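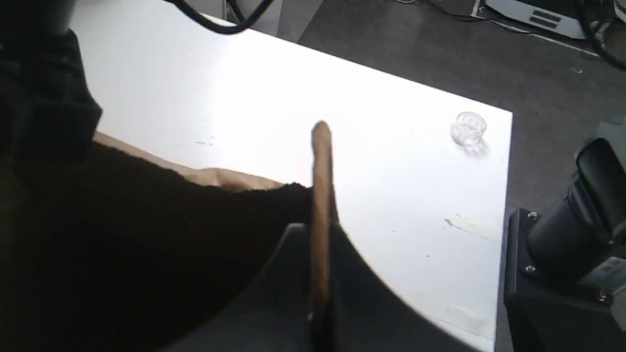
# About Simthorpe Evening School

We teach grown-ups to cook, sew, mend and speak a bit of Hungarian, and we love doing it! The school opened one June with a single bread class and 11 people sharing two ovens. These days we run 64 courses a year across our two buildings, the old chapel on Erken Street and the bigger rooms at Szilágyi House, where the kitchens are.

You don't need any experience to join. Most people come to us having never picked up a needle or made a dumpling, and plenty of them stay for years (the Thursday-style chatter in the mending room has to be heard to be believed).

## What we teach

- Bread, pastry and preserving
- Dressmaking and mending
- Hungarian for beginners and improvers
- Basket making, from the spring term

Classes are small and last two hours. Tea is included, and so is the washing up, sorry.

## Our library

The Gramudberg Library is our pride and joy: 2,000 cookery and craft books, 414 of them in languages other than English. Any student can borrow three at a time, and we're always happy to talk about what to read next.

Both buildings have step-free entrances. The chapel can be chilly in winter, so bring a jumper.

Page last updated 25/12/2024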